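About us

Trotness is a small firm that repairs, refits and resells used office computers and servers. We work mainly for schools, surgeries, accountants and charities, and we also sell to people who walk in off the street. There are 12 of us, in a former carpet warehouse with a shop at the front and workshops behind.

How we started

Audrey-Anne Simard and Umut Karaca met while working for a large office supplier that has since closed. Part of their job was clearing out equipment at the end of its lease, and a lot of it went to scrap after three years of light use. They asked if they could buy a van load. The answer was yes, at scrap price, and the first machines were cleaned and tested in Umut's garage and sold to a primary school that needed a computer room.

The garage lasted two winters. After that came a unit behind a bakery, which was warm but too small, and then the present building. We took on the lease in August and spent most of the autumn pulling up carpet samples that had been glued to the floor.

What we do

Most of our work falls under one of these headings.

Collections. We collect from offices that are moving, closing or replacing their equipment. There is no charge for larger loads. For smaller ones we ask for a contribution to fuel. You get a signed list of what we took, usually by the next working day.

Data wiping. Every drive is wiped or shredded before anything else happens to the machine it came from. You can ask for a certificate, and you can come and watch if your own rules require it.

Repair. We repair what we sell and what other people have sold you. Laptops, desktops, printers up to a certain size, and servers. We don't do phones. There is a good phone shop at the other end of the road and we send people there.

Resale. Machines are graded by condition and sold with a one-year guarantee. Parts from machines we can't save are sold separately - memory, processors, power supplies, cables, screens.

Who you will deal with

Noémie Caron runs the front desk and the telephone. If you have a question about an order, she will know where it is. Chaiwat Noiphan is in charge of the server workshop and trains our apprentices, of whom there are 2 at present. Thierry Besson drives the van and plans the collections, so please tell him about stairs, low bridges and parking permits before the day. Umut looks after buying and Audrey-Anne does the accounts and anything to do with schools.
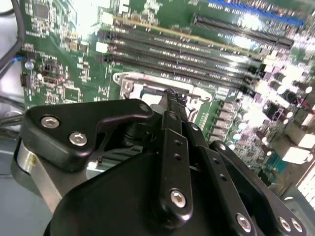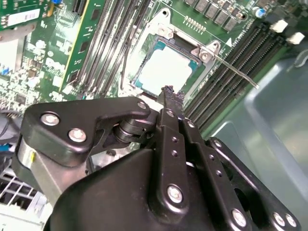
Where our machines go

About 68 schools and nurseries have bought from us so far, most of them more than once. Other customers include a housing charity, Grillon, which fits out its advice rooms with our desktops, and Iturra, a firm of surveyors who buy older laptops to take out on site. We also supply Nekora, a community print shop, and repair their machines at cost.

Anything beyond use goes to a licensed recycler. We pay for that out of the resale side.

Visiting

The shop opens at 8 in the morning and closes at half past five, with no break for lunch. Parking is in the yard to the left of the building - please leave the roller door clear. If you are bringing in more than a car boot's worth, ring first so that we can have a trolley and a pair of hands ready. The bell by the side door doesn't work, so use the one at the front.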